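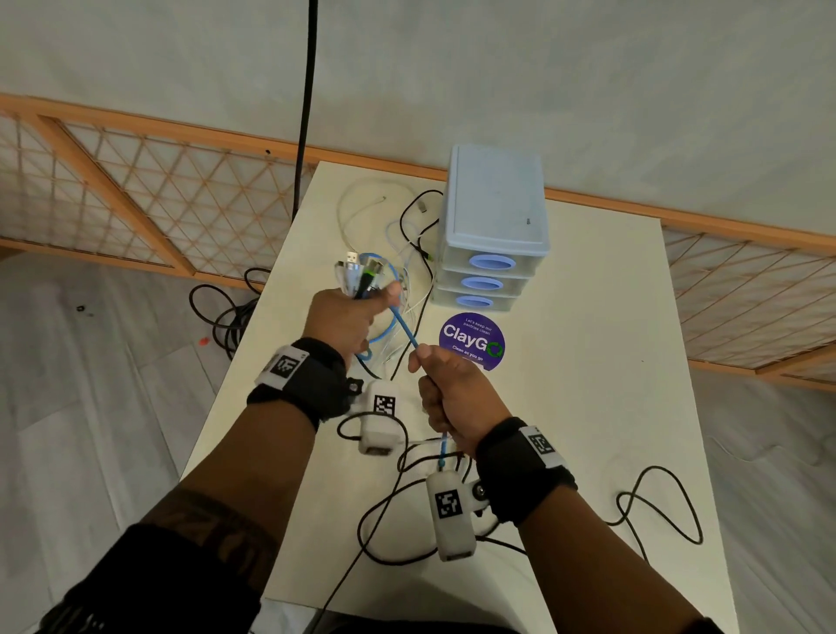

Sorting the cable drawer, silver USB-A plug and a blue cable so far

2883 views · 9 replies

marlpit
Posted 03/07/2025

We're moving from the apartment in Hollis to a smaller place in January and I'm trying to get rid of things early instead of the last week. Cables are the part I'm stuck on. I have a full drawer and I don't know what half of them belong to. Do people keep one of each kind and toss the rest, or is there a better rule? Also, does anyone know if the Wotance recycling center still takes them? Their page hasn't been updated in a long time.

tenpenny_oak
One of each plus one spare. Anything that doesn't fit a device you own goes. I did this two moves ago and have not missed any of them.

Quillback
I'd disagree with that. The year I threw out my "useless" cables I had to pay for a printer cable a month later, and then one for an old camera. They take up very little room. Furniture is what costs you money in a move. Get rid of a bookcase and keep the cables.

tenpenny_oak
A bookcase holds books. A drawer of cables holds a drawer of cables. You bought two things in one year, that's cheaper than hauling the drawer from place to place.

Quillback
Hauling it costs nothing if it goes in a box you're already moving.

sandy_lerka
Wotance does take them, I was there last month. Cords and chargers go in the gray bin by the scale. They won't take anything with a battery in it at that bin, you have to go to the window. If you're closer to Lerka, the library there has a drop box too, but it fills up fast.

marlpit
Thanks, Lerka is closer for me. I'll try the library first.

2 shares

dunmoor
What worked for us was labels. Masking tape folded over the end, write the device on it. If I couldn't write anything on the tape, it went in a bag, and the bag went in the closet with the date on it. We didn't open the bag for a year so it went to recycling. It's slower than tossing everything up front but my husband wouldn't agree to it any other way.

Also watch out for charging cables that only carry power. Two that look the same may not do the same job. Test them with a phone and a laptop before you decide which one is the keeper.

Quillback
The bag method I can live with.

rookfield
Not about cables, but since you said smaller place: measure the doors before you decide what to keep. We moved into one of the Rellasano buildings and the couch would not go around the landing. It went back on the truck and we paid for storage for 9 weeks until we sold it. I had measured the living room and never thought about the stairs.

tenpenny_oak
Same with a mattress here. Box springs are worse, they don't bend.

marlpit
I'll go measure. We have a sectional and the new place is on the second floor. For the cables I'm going with one of each and a spare, and the rest in a bag with a date on it — I think that covers both sides. If anybody wants old phone chargers before then, send me a message and you can pick them up in Hollis.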